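Sorting small fixings into a divided tray

Updated 2022-08-25

Mixed screws, washers and wall plugs are quicker to sort in one sitting than to pick through each time a job comes up. The method below was written for the Tromunthorpe tool library, where returned kits often come back as a single bag. It suits any batch of up to 400 pieces.

Before you start

You will need a flat table, a tray with separate compartments, a steel rule, a magnet in a thin plastic bag and a few lidded tubs. Work in good side light, as thread pitch is hard to judge under a single ceiling lamp.

Decide on the categories first. For household fixings, use wood screws, machine screws, washers and nuts, and everything else. Do not sort by length at this stage.

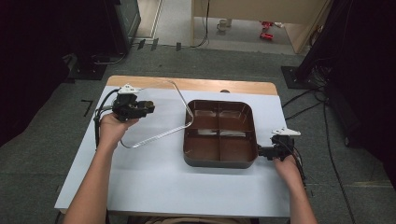
First pass

Tip out a handful at a time and spread it in a single layer. Pass the bagged magnet over the pieces to lift the plain steel. Turn the bag inside out over a spare tub to release them. Brass, most stainless steel and all plastic will stay on the table.

Place each piece in its compartment. Anything bent, rusted through or with a rounded head goes straight to scrap. If one compartment fills early, empty it into a tub and carry on.

Second pass

Take one category and sort it by length. Measure countersunk screws from the top of the head to the tip, and pan head screws from the underside of the head. Group wood screws in 10 mm steps. Machine screws should be tested against a known nut, which must run on by finger pressure for at least 2 full turns.

Labelling

Write the type, diameter and length on the side of the tub as well as the lid. Lids get swapped. Teodora Vlachou's label sheet for the Dargate branch puts diameter first, and this order should be kept for all new tubs.

Store tubs holding fewer than seven pieces together in one box marked "odd lots", and check that box before buying more.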